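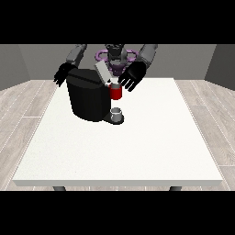

We drove up to Haltitz for the open day at the Rizzi dairy, and I am so glad we did -- even with the last stretch of road still half gravel. Rebecca Ferraro met us at the gate and took us straight down to the cellar, where 286 wheels of cheese were resting on spruce boards and the smell was strong enough to make my sister laugh out loud. We tasted three ages, and I kept going back to the oldest one (nutty, a little sharp, lovely with the rye bread from Olturach). Lunch was soup at long tables in the yard, and we got talking with a couple who keep goats. The shop closes at 4, so buy your cheese before you eat! They open the doors again in September.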